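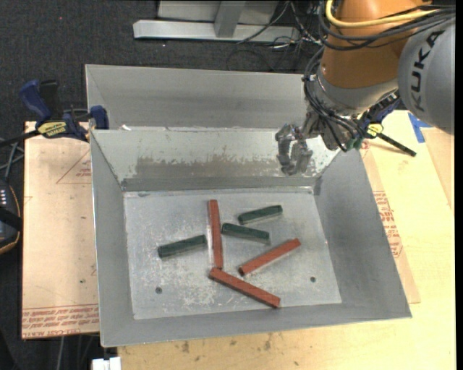 Fig. 4. Bin cell with the KUKA arm, red and green blocks.

4.2 Grasp planning

Pose estimates go to the Zatetti planner, which ranks grasps by clearance from the walls and from neighboring blocks. Shiny floor is the main trouble – reflections along block edges gave false edges in the depth map. Masked in software, no change to the bin. We ran 300 picks per setting. Without the mask 71 percent succeded, with it 81. Remaining misses: mostly blocks lying end to end, read as one long part. Replanning after a miss not tested yet.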